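Drei Minuten Ruhm für die Schulrobotik

Warum ich dem Projektkurs meiner Tochter misstraue und trotzdem wieder hingehe
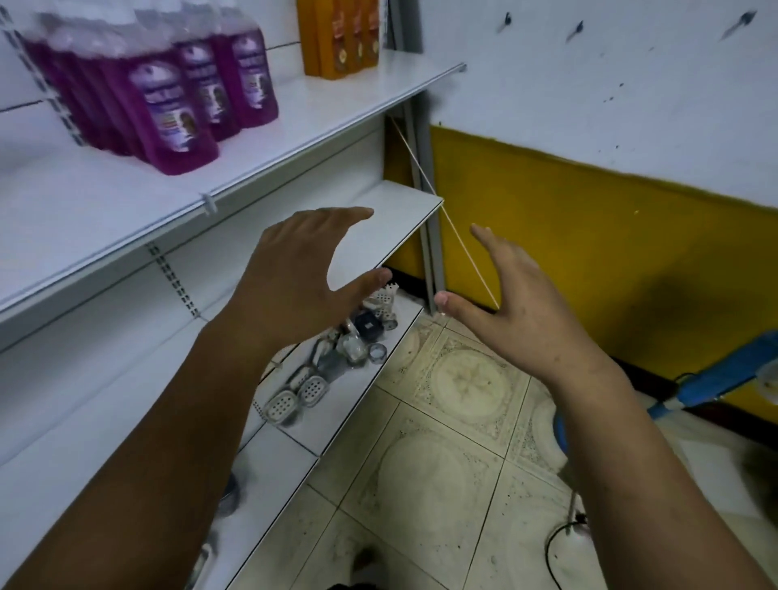 Im April saß ich in der Aula der Gesamtschule und sah zu, wie 21 Jugendliche erklärten, sie hätten einer Maschine das Aufräumen beigebracht. Der Satz stand so auf der Leinwand. Er stand auch in der Einladung und später im Jahresheft, und jedes Mal hat er mich ein bisschen mehr geärgert. Beigebracht hatten sie ihr nämlich wenig. Sie hatten monatelang mit den eigenen Händen in Regale, Ecken und Schubladen gegriffen, das Ganze aufgezeichnet, beschriftet und sortiert, und am Ende lief ein Programm, das in manchen Fällen vorhersagen konnte, wohin eine Hand als Nächstes will. Das ist eine ordentliche Leistung. Aufräumen ist es nicht.

Ich schreibe das als Vater und als jemand, der zwölf Jahre lang Anlagen in Betrieb genommen hat, bei denen ein Greifer entweder griff oder ein Band stillstand. Mein Maßstab ist also vielleicht unfair. Aber es ist der Maßstab, an dem sich die Absolventen dieses Kurses irgendwann messen lassen müssen, falls sie tatsächlich den Beruf ergreifen, den man ihnen auf jedem zweiten Plakat im Flur verspricht.

Der Kurs heißt Okine und läuft über zwei Halbjahre. Das Material kommt von der Firma Koster, die Wettbewerbsregeln kommen vom Stidbridge-Cup, und damit ist schon viel über die Prioritäten gesagt. Im Cup zählt die Vorführung. Drei Minuten auf der Bühne, ein Plakat, ein Kurzvideo mit Musik. Die Datensammlung, an der die Gruppe wirklich gearbeitet hat, gibt in der Wertung genau 2 Punkte, und zwar für Vollständigkeit. Ob die Aufnahmen etwas taugen, prüft die Jury nicht. Sie hätte auch gar keine Zeit dafür.

Dabei ist gerade dieser Teil interessant. 808 Sequenzen hat die Gruppe aufgenommen, in Wohnungen, Kellern, Läden. Eine dünne Schnur, die schräg durch den Spalt zwischen Regal und Wand gespannt ist: Jeder Mensch sieht sofort, dass man da mit zwei Händen vorsichtig hineinmuss, wenn ringsum Seifenschalen und Flaschen stehen. Eine Maschine sieht erst einmal gar nichts. Sie muss lernen, dass der helle Strich vor der Wand ein Gegenstand ist, dass er nachgibt und dass man ihn mit einer falschen Bewegung hinter das Regal befördert. Wer einmal versucht hat, so etwas in Regeln zu fassen, kommt bescheidener aus der Sache heraus. Mir wäre lieber gewesen, die Kinder hätten auf der Bühne davon erzählt.

Von den 808 Sequenzen blieben 139 übrig. Das weiß ich nur, weil ich nachgefragt habe. Der Rest war verwackelt, falsch beschriftet oder doppelt, oder es fehlte die Einwilligung der Leute, in deren Räumen gefilmt wurde. Auf dem Plakat stand die große Zahl. Ich fragte den Kursleiter, Évan Gautier, warum. Er sagte, die kleine Zahl wirke auf Eltern entmutigend. Auf mich hat die große entmutigend gewirkt, sobald ich die kleine kannte.

Gautier ist kein Blender, das will ich festhalten. Er bereitet gut vor, er kennt sich aus, und er bleibt abends länger, als er bezahlt wird. Er hält nur die Begeisterung für das knappe Gut. Wenn man sie am Anfang entzündet, komme die Gründlichkeit später von selbst, meint er. Ich habe in meinem Beruf das Gegenteil erlebt. Die Begeisterten waren immer da, in jedem Jahrgang neue. Gefehlt haben die, die eine Fehlerliste bis zum Ende durcharbeiten und dann noch einmal von vorn anfangen, weil in Zeile vier etwas nicht stimmt.

Man wird einwenden, es seien Fünfzehnjährige. Richtig. Aber Fünfzehnjährigen traut dieselbe Schule zu, im Chemieunterricht ein Protokoll zu schreiben, in dem auch der missglückte Versuch steht. Wer dort nur das schöne Ergebnis abgibt, bekommt eine schlechte Note. Warum gilt für den Robotikkurs eine andere Moral? Ich fürchte, die Antwort hat mit dem Förderverein zu tun, mit der Lokalzeitung und mit dem Tag der offenen Tür. Ein Roboter macht sich gut neben der Schulleitung. Eine Tabelle mit verworfenen Aufnahmen macht sich neben niemandem gut.

Ein zweiter Punkt, über den im Kurs meines Wissens keine Stunde lang gesprochen wurde: Wozu das alles? Meine Tochter hat wochenlang Greifbewegungen beschriftet. Hand links, Hand rechts, Beginn, Ende, Gegenstand. Als ich sie fragte, wessen Arbeit eine solche Maschine einmal übernehmen soll, wusste sie es nicht, und es hatte sie auch noch keiner gefragt. Ich bin kein Maschinenstürmer, ich habe von Automatisierung gelebt. Aber ich habe auch in Hallen gestanden, in denen die Leute am Band genau wussten, weshalb ich gekommen war. Das gehört in so einen Kurs hinein, und zwar früh.

Der alte Werklehrer Dvořáček, bei dem mein Ältester noch Holz gehobelt hat, ließ seine Schüler zu jedem Stück einen Zettel schreiben: was schiefging, was man jetzt anders machen würde. Die Zettel wurden mit ausgestellt. Manche waren länger als das Vogelhaus groß war. Besucher blieben davor stehen und lasen, und ich glaube, die Kinder waren auf die Zettel stolzer als auf die Häuser.

So etwas ließe sich bei Okine ohne einen Cent Mehrkosten einführen. Man müsste auf der Bühne eine Minute Musik streichen und eine Aufnahme zeigen, an der das Programm gescheitert ist. Man müsste die 139 auf das Plakat schreiben und erklären, wie man auf sie kam. Beim Stidbridge-Cup würde das vermutlich Plätze kosten. Ich habe Gautier den Vorschlag gemacht, er will im neuen Schuljahr darüber nachdenken. Meine Tochter hat sich inzwischen wieder angemeldet, und ich habe unterschrieben.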